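How to run an open-day demonstration with a two-arm robot

Posted 5 Sep 2024 by Rozália Lengyel

These notes cover how we set up and run a laundry demonstration for visitors at Skolari. They are written for a team that already has a working pair of arms and needs to show them to people who have never stood near one. We have run the demonstration since February and the order below is the one we have settled on. Change the times to suit your own rooms.

What you need

A two-arm robot that has run the task in the same room at least once.
Two staff members. One operates, the other talks.
A printed run sheet, large enough to read from a step back.
Floor tape in a color that shows up on your floor.
A spare set of everything the robot handles.
A stop button on a lead long enough to reach the speaker.

Step 1. Choose one task

Pick a task visitors do at home. They already know what should happen, so the speaker can spend the time on how the arms do it. We use laundry. Plastel, our sister workshop, uses table clearing, and Hajnalka Balogh has written up that version separately.

Keep the task short. Our full run takes 19 minutes when all goes well. That is too long for a standing audience, so we show three parts of it and stop the arms in between: moving things clear of the machine, reaching into the basin, and bringing a garment to the drum opening. The rest is done before the doors open or after the group has left.

Step 2. Set up the room

Use a real room if you can get one. A bench in a hall is easier to light and easier to walk around, but visitors ask better questions in a place that looks like their own house. The drawback is space. Our laundry corner holds the machine, the arms and very little else, so groups have to be small.

Before you move anything, stand where the robot's camera is and look at the work area from that height. Objects that seem out of the way from the door can be right in the path of an arm. Then do the following.

Put the basin on the left and the machine in the center. Keep them there for every run that day.
Fix the shelf items in place. A bottle that gets moved between groups will be noticed by the robot before it is noticed by you.
Lay out both arms' cables and move each arm through its full reach by hand. Watch the cable the whole way.
Tape a line on the floor for visitors. Ours is behind the operator, never beside the machine.
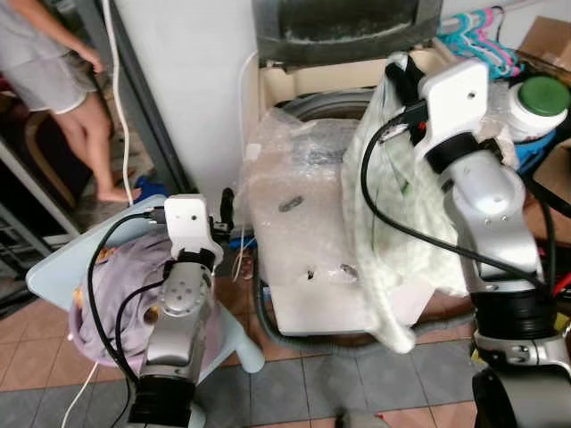

Cable checks take up most of the setup time, and they are the part new operators skip. Move each arm slowly to the top of the machine, out to its own side, and back to rest. The cable should follow without pulling tight and without catching on a corner. Look hardest at the right arm when it is working at the front of the machine, where its cable hangs in a wide arc and there is a plastic bag under the gripper. A loop that size is fine as long as it stays clear of the bag and the drum opening. If it crosses either one, stop, bring the arm back to rest and route the cable again. Do not try to fix it with tape while the arm is powered.

Step 3. Decide who stands where

The operator stays at the controls and does not answer questions during a run. The speaker faces the group and holds the stop button. Tamás Kiss does most of our talking and he keeps one hand on it even when the arms are still.

Anyone else in the room is a visitor and stays behind the tape, and that includes our own staff. Agree beforehand on one word that means stop. Both people use it, and neither asks why until the arms are at rest.

Step 4. Give the safety talk

Keep it under a minute. Ours goes like this:

"The arms move when the operator says they are moving. They can start from a standstill. Please stay behind the line, and if you drop something over it, leave it there and tell me."

Say it before the group sees anything move. Once the arms have started, people stop listening and get their phones out.

Step 5. Run the first part

Start with the bag. Plastic film is hard for a gripper and a good place to begin, as visitors expect it to be easy. It folds, it slips, and light passes through it. Loose wrapping on the machine gives the same trouble with shine. Let the arm make its approach without comment. When it has contact, the speaker can explain what the operator is watching for.

If the grip fails, let it try again once. After a second failure, return the arm to rest and go on to the next part. Do not let the operator keep trying while the speaker fills in. We did that with our first group and lost half of them to the coffee table.

Step 6. Run the clothes

Use garments in a color that stands out from the basin. Purple against light blue works well for people at the back. Avoid anything with long straps or ties.

The arm should lift one garment, carry it to the drum opening and stop above it. Pause there and ask the group what they would do next. Most say "drop it." Then explain that a sleeve hanging over the rim has to be dealt with first. This pause brings more questions than any other moment in the visit, so leave time for them.

Step 7. Questions and reset

Stop the arms fully before taking questions. The operator can join in now. The ones we hear most are how fast it can go, whether it can fold, and what happens if the power goes off. Have a plain answer ready for each. If you do not know, say so and write the question down.

Reset takes us almost as long as the talk. Put the clothes back in the basin, check the cables again, and look over the floor for anything that has fallen. Barnabás Pintér keeps our run sheet and marks the reset done before the next group is called in.

Keeping the log

Write one line per run: run number, which parts were shown, any stop and the reason for it. Our last visit day covered runs 1526 to 1534. Two of them had stops – one for a cable, one for a visitor who stepped over the tape to pick up a pen.

Bianka Antal has the blank log sheet and the Talukder checklist for moving the arms between rooms. Ask her for both before you book a date.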